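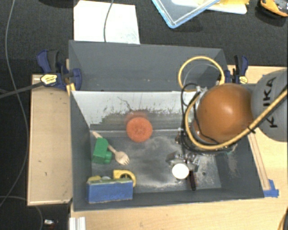
Vista de la cámara fija: brazo KUKA sobre la cubeta gris, con el tenedor-cuchara de madera, el bloque verde y la caja azul.

Vellow-Cubeta: demostraciones teleoperadas de recogida

Ficha del conjunto, versión 2

Resumen
Conjunto de demostraciones de agarre y extracción de objetos mezclados en una cubeta. Un operador guía el brazo por control remoto y se registran las imágenes, el estado del robot y las órdenes enviadas. Está pensado para aprendizaje por imitación; no incluye recompensas ni anotación de máscaras.

Contenido de cada episodio
video/ secuencia de la cámara fija, 30 fotogramas por segundo
estado.csv posiciones articulares y apertura de la pinza
orden.csv consigna del operador, en el sistema de referencia de la base
meta.json objeto pedido, operador (anónimo), resultado

Los relojes de vídeo y estado se alinean al cargar. El desfase residual máximo admitido es de 2 fotogramas; los episodios que lo superan están en descartes/ y el cargador los ignora salvo que se indique --con-descartes.

Protocolo de captura
1. Los objetos se vuelcan en la cubeta sin ordenar. No se recolocan a mano.
2. El operador recibe el nombre del objeto y lleva la pinza hasta él.
3. Se permiten 3 intentos de agarre. Después el episodio se cierra como fallido y se conserva.
4. Cada 5 episodios se vacía la cubeta y se vuelve a llenar.

La teleoperación se hace con la consola Miderent. La rotación de la muñeca queda limitada por software para no tensar las mangueras.

Limitaciones conocidas
- El brazo entra por la derecha de la imagen y tapa parte de la cubeta. Los objetos de ese lado pueden no verse durante la aproximación.
- Las paredes y el fondo tienen marcas y arañazos. Un detector entrenado solo con estas imágenes puede aprenderlos como referencia.
- Los objetos planos pegados a la pared acumulan más fallos.
- En las sesiones de septiembre falta la columna de fuerza en estado.csv.

Uso
kotian cargar vellow-cubeta --particion entreno
kotian ver vellow-cubeta --episodio 30

La partición de prueba contiene objetos que no aparecen en entreno. No mezclar ambas al normalizar las órdenes.

Licencia y citas
Uso en investigación. Citar como «Vellow-Cubeta, v2, laboratorio Tadotia». Los errores de etiquetado se comunican en el gestor de incidencias del repositorio, indicando el número de episodio.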